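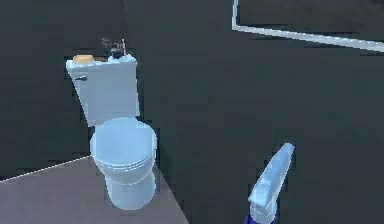 Hellblaue Toilette mit geschlossenem Deckel, gerendert.

Gudstead, 12. November 2024. Zur Eröffnung des Zomell-Archivs war ich mit Skepsis gefahren, und ganz losgeworden bin ich sie nicht. Wer den Nachlass einer toten Sängerin öffnet, will meistens auch etwas verkaufen. Am Eingang lag denn auch schon die Box, 20 CDs, lieferbar ab Dezember.

3.327 Bänder und Kassetten sollen im Keller der ehemaligen Druckerei liegen, davon 1.860 digitalisiert. Gezeigt wurde uns ein Regal hinter Glas. Hören durften wir drei Stücke, alle aus der Zeit nach dem Album »Prunport«, alle ohne Datum. Das erste ist eine Skizze, Stimme und verstimmtes Klavier, nach zwei Minuten bricht sie ab und lacht. Das zweite kannte jeder im Raum von schlechten Mitschnitten. Beim dritten hat jemand ein Schlagzeug unter die alte Spur gelegt, und zwar hörbar nicht damals. Im Programmheft steht dazu »behutsam ergänzt«. Von wem, steht dort nicht.

Agustina Ocampo führte durch die Räume und sprach viel von Verantwortung. Auf die Frage, ob die Sängerin diese Aufnahmen je freigeben wollte, verwies sie auf die Familie. Die Familie war nicht da. Auch die Notizbücher, wegen derer ich eigentlich gekommen war, blieben zu. Man sah zwei Umschläge und eine aufgeschlagene Seite mit der Reihenfolge eines Konzerts, das sie dann abgesagt hat.

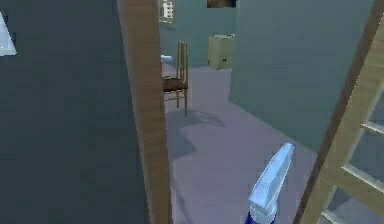
Graciela Paredes sah das beim Kaffee milder: Ohne die Box gäbe es kein Geld für den Keller, und ohne den Keller wären die Bänder in ein paar Jahren hin. Das dritte Stück hätte sie allerdings auch lieber nackt gehört.

Mag sein. Dann soll man die Rohfassung eben dazulegen - Platz genug wäre auf 20 CDs. Gut war der kleine Hörraum im ersten Stock, in dem das Livealbum »Mwaipopo« komplett lief, in der alten Abmischung und ohne Kommentar. Dort saß ich am längsten. Die Box habe ich nicht vorbestellt.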